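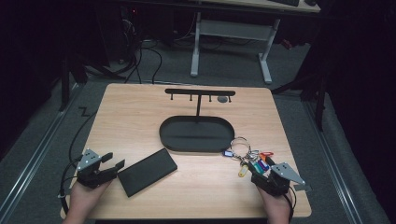 Tapsell Key Stand with Tray
08/01/2026
By the Bresum product desk

The Tapsell is a free-standing key holder for hall tables, shelves and windowsills. It needs no screws or wall plugs, so it suits rented homes and older houses where the plaster won't take a fixing. Keys hang from the bar and the tray underneath takes coins, earrings, a watch or whatever else comes out of your pockets at the door.

The bar has 4 pegs. Each will take a normal house ring with a fob. Car keys with a large plastic remote are best hung on the end pegs, where they have room to swing without knocking the post. We do not recommend it for big bunches of the sort a school or pub might use. For those, see the Brundden wall rail, which is fixed with two screws and takes a good deal more weight.

Finish and care

The stand is black all over with a matt powder coating. Dust it with a dry cloth or wipe it with a damp one and dry it afterwards. Cream cleaners and scouring pads will leave shiny patches that can't be put right. Keys will mark the tray in time if they are thrown in from a height – a circle of felt in the bottom helps, and spare felts can be ordered with the stand or separately.

It is meant for indoor use only. A porch is fine if it is enclosed and stays dry.

Assembly

The stand comes flat in 2 main parts, the tray and the upright, with the bar packed alongside. One hex key is included. Screw the post into the back of the tray from underneath first, finger tight, then fit the bar and check it is level with the tray before tightening both joints. Do not overtighten the lower one. If the post leans after a few months of use, turn the stand over and give the lower screw a quarter turn.

There are four self-adhesive feet in the packet with the hex key. Fit them on polished or painted furniture. On bare oak or a rough shelf they are optional.

Where to put it

Allow enough depth for the whole tray to sit on the surface. It should not overhang, as the weight of the keys is carried towards the back. On a narrow radiator shelf, measure first. Customers who have bought it for a shelf above a working radiator have told us the keys get uncomfortably warm in winter.

Keep it out of sight of the letterbox and away from glass panels in the front door. Owners of cars with keyless entry may prefer to keep the car key in a signal-blocking pouch and use the stand for the rest.

Ordering and delivery

Product code 342. Sold singly. Stock is held at our Rostomwood warehouse and orders placed before noon normally leave the same day. Delivery is by standard parcel post and no signature is asked for. Collection from the Rostomwood trade counter is free, but please wait for the email saying your order is ready before setting out.

Stands can be returned unused in the original carton. Please include all the small parts, as we can't resell a stand without its screws. If something is missing from a new one, tell us which part and we will post it out – there is no need to send the whole thing back.

The white version was discontinued last May. A few spare bars in white are still available for people who already own one, and they fit the current post. There are no plans for a larger Tapsell, though two stands can be placed end to end if you have the width.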